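Radeo Two-Arm Bench Kit
Sold through Cemura - bench and workshop range
In stock, ships from our own shelves

So you want a machine that folds the washing. Join the queue! I get asked that more than anything else, and I've been running the demo unit out the back long enough now to give you a proper answer before you put down your money.

The short version: it can do some of it, some of the time, slowly. If that's enough for you (and for a lot of workshops, labs and schools it is) keep reading. If you've got four kids and a mountain of laundry on the couch, keep your credit card in your pocket for a bit.

What you get

Two arms, left and right, each with its own gripper
One set of spare finger plates
Mounting clamps for a bench top up to 60 mm thick
Controller, power supply and all the cabling
Wusix teaching software, one seat, no yearly fee
Printed manual in English and French

You supply the bench and the computer. A heavy bench, please. I tried it on a folding trestle once and the whole lot walked sideways every time the arms stopped short.

Price: $2,303 for the pair of arms with everything listed. A single arm is $902 if you already have a controller from us. Shipping is extra and gets worked out at the checkout.

What it's good at

Picking and placing, mostly. Give it parts in a tray and a bin to sort them into and it'll plug away quite happily. We've had one pair moving brackets from one jig to another for almost 3,000 cycles and the only thing I've swapped is a worn finger pad. Shop-floor jobs where the part is stiff and turns up in the same spot each time are where I'd spend the money, no question.

Kitchen-type jobs are in between. Cups onto a rack, fine. Wiping down a bench, okay if you don't mind it missing the corners. Cutlery is a pain, as the thin handles slip and you end up buying softer finger pads (we sell those too, see the accessories page).

And clothes?

Cloth is the hard one, and it's the one everybody wants. A bracket is the same shape every time you put it down. A T-shirt isn't. Grab it by two corners and it twists, or one layer slides over the other, or a sleeve flops out the wrong way and now the arms are working from a shape they haven't met before. You or I would just give it a shake and start over without thinking about it. Teaching the arms to do that shake took me most of a week, and I'm still not thrilled with it.

Tea towels were my first win. Square, flat, a decent bit of weight to them - I had those folding in half and in half again by the second afternoon. Pillowcases came next. T-shirts I'd call a work in progress. On a good run I get 9 shirts through without having to step in, and then there's a run where the second one ends up in a lump and I go put the kettle on. Thick cotton is easier than soft jersey. Pale shirts on a pale bench confused my camera setup no end, so pick a colour that stands out from whatever you're working on. Socks, don't ask. Fitted sheets, really don't ask!

Setting up

Allow an afternoon. The arms bolt down at each side of the bench and the grippers need to be able to meet in the middle with a bit of room to spare. Leave slack in the cables at the shoulder joints or you'll be re-seating plugs all day. The calibration routine takes twenty minutes, and I'd run it again any time you move the bench, even a little.

Once that's done you teach it by moving the arms through the job yourself while the software records. No coding needed for the basics. For cloth you'll want to record the same job many, many times, starting from a different mess each time. Put some music on.

How it compares

People ask about the Le Roux bench arm, which we also carry. It's stronger and it's quieter, and it costs a good deal more. For lifting heavier parts I'd go that way. For soft stuff I like the Radeo, as the grip closes gently and you can change the finger plates in a minute with a hex key.

Warranty and returns

One year on the arms and controller, 30 days to change your mind if it comes back in its box. Finger pads are wear items and aren't covered. Questions go to the shop email and I answer those myself, usually the same day.

Page updated November 18, 2018

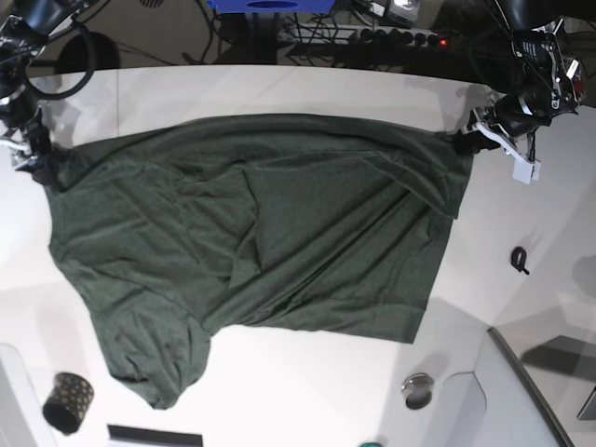

Dalia Belhaj: I've had my pair since spring and I'd agree on the tea towels, mine does them all day. Shirts I still end up fixing by hand. Do the softer finger pads help with thin fabric at all, or are they just for cutlery? I'd happily order a set if they stop it grabbing both layers at once.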